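Kurkerby Ski Touring: Questions

What ski length do you hire out?
Most guests take 170s or shorter. Tell us your height when booking.

How much climbing is there?
The standard day is 774 m, the long day 900 m. 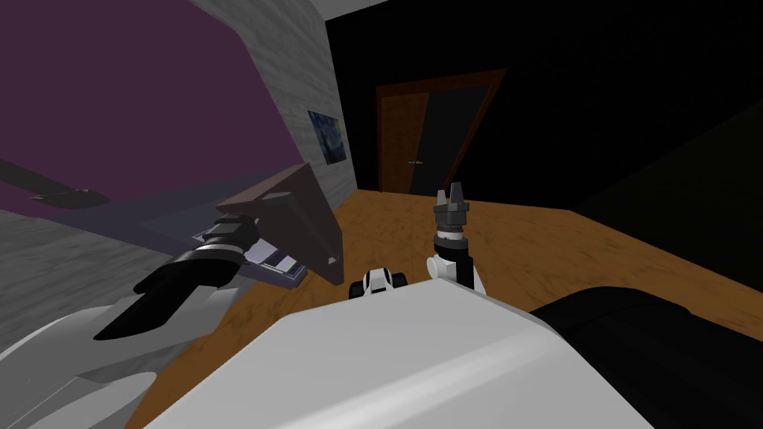

Lavender tray with card, computer rendering

Do I need my own transceiver?
No. Each guest is issued one at 7.30 am and returns it to Tainá Barbosa.

When does the season open?
November, subject to snow cover.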